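Cenari Two-Arm Table Kit
Set-Up Guide, Section 4: Laying out the table and running the spoon task

Revised 2024-05-16
Section editor: Ilham Manurung

Before you start this section, the rail frame must be fixed to the table and both arms must have passed the joint check in Section 3. If either arm reported a fault during that check, go back and clear it. The spoon task will not load with an open fault.

You need:

Cenari left arm and right arm, mounted
Lutitz rail frame, all corner plates fitted
Three open plastic bins (yellow, blue, green)
One round bowl
Spoons, mixed sizes and finishes
Small packaged goods for the other bins
Prornham control software, version 41 or later

The spoons and packaged goods are not supplied. Use ordinary kitchen spoons. Metal and plastic handles are both fine, and a mixed set gives a better idea of what the kit can do than a matched one. Do not use knives or forks in this task.

4.1 Placing the bins

1. Clear the tabletop inside the rails. Wipe it with a dry cloth.

2. Put the yellow bin on the left side, toward the far rail. This is the target bin for utensils.

3. Put the blue bin right of center, near the far rail. Load it with a few jars, bottles and small packets. Tall items can stand at either end.

4. Put the green bin on the near right, inside the right rails. Load it with flat packets such as snacks or noodles. They may overlap, but the pile should not slide out when you bump the table lightly.

5. Put the bowl next to the base of the left arm, on the near side.

The bins do not have to be square to the table. The software finds each rim when the task starts and works out the angle. Turned bins are a normal layout and need no extra setting. A bin corner may also reach over the far rail, as long as the bin sits steady and does not rock.

Note: Do not move a bin after the rim check. If you have to move one, stop the task and run the check again from the Layout page.

6. Lay the spoons on the wood on the left half of the table. Leave a finger's width between them for the first run. Later runs can be tighter.

7. Keep at least 30 mm of bare wood between the left rails and the nearest spoon handle.

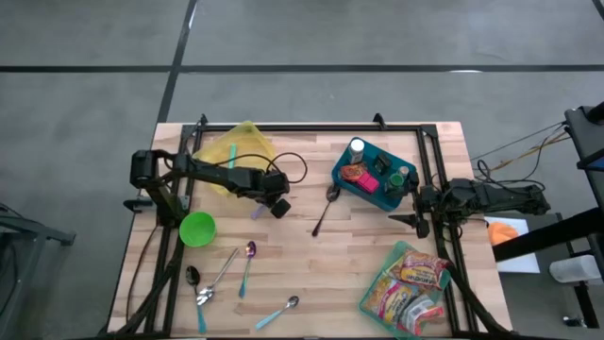 8. Check the cables. Each arm needs a free loop at the wrist, long enough for the gripper to turn both ways without pulling. The thicker cables run down the outside of the arm base and must stay clear of the rails.

9. Walk around the table and look for cable under the bins. Flat cable is easy to miss from the front.

Caution: Never tie the wrist cable to the forearm to tidy it up. A tied cable can pull out of its plug on the first full turn, and plug damage is not covered under the kit warranty.

4.2 Checking the floor area

The arms can reach past the edge of the table. With the right arm in its wait position, part of the arm stays outside the table edge, over the floor. Mark the floor so that people know where to stop. Dark tape on a light floor works well.

1. Stand the control cabinet on the right side of the table, outside the reach of the arm.

2. Keep camera stands at least 300 mm from the table edge.

3. Move chairs, bags and open drinks out of the marked area.

4. Confirm that the stop button can be reached from where the operator will stand. If you have two operators, fit the second stop button from the accessory pack.

Warning: Keep hands, hair and loose sleeves away from the tabletop whenever the status light is green. The arms may move without a sound cue. Press the stop button before you reach in, even to pick up a single spoon.

4.3 Starting the task

1. Turn on the cabinet and wait for both arms to report Ready on the Prornham start page.

2. Open Tasks, then Table, then Spoons to Bin.

3. Set the left arm to Work and the right arm to Wait. The right gripper will open and hold near the end of the blue bin. This is normal. It takes no part in the spoon task but stays powered, so the warning above applies to it as well.

4. Set Target to the yellow bin. The list shows bins by color. If a bin is missing from the list, see 4.6.

5. Set Speed to Slow for the first run.

6. Press Check Layout. The left arm lifts clear, and the layout appears on the page with an outline around each bin and each loose item.

7. Look over the outlines. Every spoon should have its own. Two spoons inside one outline will be treated as one item, and the pick will probably fail. Stop, spread them out and check again.

8. Press Start.

The left arm goes to the item with the most clear space around it, so the order can look random. It may pass over a spoon that is close to you and go for one next to a bin. Small flat items are picked with the gripper pointing down at a steep angle. Let the arm finish each pick before you judge it – the fingers often stop just above the item for a moment while the height is read.

A rim right behind the item is allowed. The Després slim fingers supplied with the kit are narrow enough to work along the front of a bin, and you should not need to pull items out into the open. If the fingers touch the rim more than once in a run, lower the speed one step and repeat the height check in 4.5.
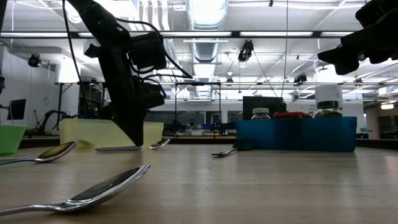

PICKING AND PLACING

4.4 During the run

Watch the first run from start to finish. After that, the operator should stay in the room but does not have to stand at the table.

1. Let the arm make up to three tries on each item. After the third try it marks the item as Skipped and goes on to the next.

2. If a spoon slides but stays inside the rails, leave it. The arm looks at the table again after each place.

3. If a spoon slides under a rail or off the table, press Pause, wait for the light to turn amber, then press the stop button. Pick up the spoon, put it back on the left half of the table, release the stop button and press Continue.

4. If a spoon lands across the rim of the yellow bin, do not touch it while the arm is working. Use Pause and the stop button as in step 3.

Note: Shiny spoon bowls reflect the ceiling lights, and the height reading can be off by a few millimeters on a bowl that faces straight up. The software tries to pick by the handle for this reason. Spoons lying with the bowl up are fine in most rooms. In a very bright room, turn them over for the first run or switch off the light right over the table.

Note: A handle that sticks out past the table edge cannot be outlined in full. Push the spoon in before you start.

Utensils are dropped into the bin in no set order. They will cross over each other and the heads may collect at one corner. The kit does not line them up. If you need them sorted by length or facing one way, see the add-on tasks in Section 7.

The bin should not be filled above its rim. With ordinary spoons, stop and empty it when the pile gets close. The Bin Full message is a count, not a measurement, so long serving spoons can fill the bin well before the message comes up.

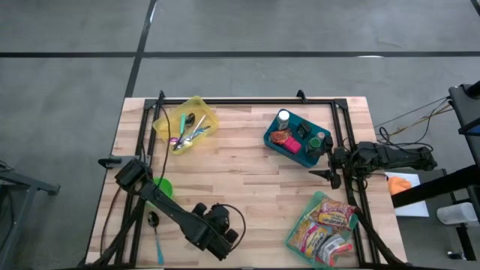

Fig. 4-3. Utensils in the yellow bin, with one spoon on the wood by the left rails.

A spoon lying lengthwise beside the left rails is the hardest position on the table. The left arm has to fold back on itself to get there, and the forearm passes low over the near side of the tabletop. Keep the bowl where it was placed in 4.1 and do not add taller items to that corner. A mug or a bottle there will be hit.

If the arm skips the same position on every run, check the left rail bolts. A frame that has shifted even slightly toward the center takes away the room the arm needs.

4.5 Height check

Do this after the first run, after changing fingers, and after every 200 picks. The pick count is shown at the bottom of the Tasks page.

1. Clear a patch of bare wood near the middle of the table.

2. Open Service, then Height Check, and choose the left arm.

3. Press the button and keep clear. The gripper closes, comes down slowly and stops when it meets the wood.

4. Read the value. Green means no change is needed. Yellow means accept the new value and go on. Red means the fingers are loose or fitted the wrong way around. Remove them, clean the seats and fit them again as shown on the Després leaflet.

5. Repeat for the right arm if you plan to run any task that uses both.

Caution: Do not run the height check over a bin, a packet or a cable.

4.6 Common problems

A bin is missing from the list
The rim is covered, usually by a packet hanging over the side or by the arm itself. Move the arm to Park, tuck in the packet and press Check Layout again.

Two bins are shown as the same color
Blue and green bins can be mixed up under warm light. Tap the outline on the Layout page and pick the right color by hand. The choice is kept until the cabinet is turned off.

The gripper closes on nothing
Run the height check. If it reads green, clean the camera window and try a different spoon.

The right arm will not go to Wait
Something is in its path at the right end of the blue bin. Tall jars are the usual reason. Move the jar toward the middle of the bin.

The task stops with code L2
The Lutitz frame sensor has felt a knock. Check the clamps on the left side of the table, tighten them by hand and press Clear. If L2 comes back within the same run, turn off the cabinet and repeat the frame steps in Section 2.

4.7 Ending the session

1. Press End Task. Both arms go to Park.

2. Wait for the status light to go out before you reach over the rails.

3. Empty the yellow bin. Leave the other bins loaded if you will run the packet task next (Section 5).

4. Save the run log if you want to keep it. Logs that are not saved are cleared when the cabinet is turned off.

5. Turn off the cabinet at the front switch, then at the wall.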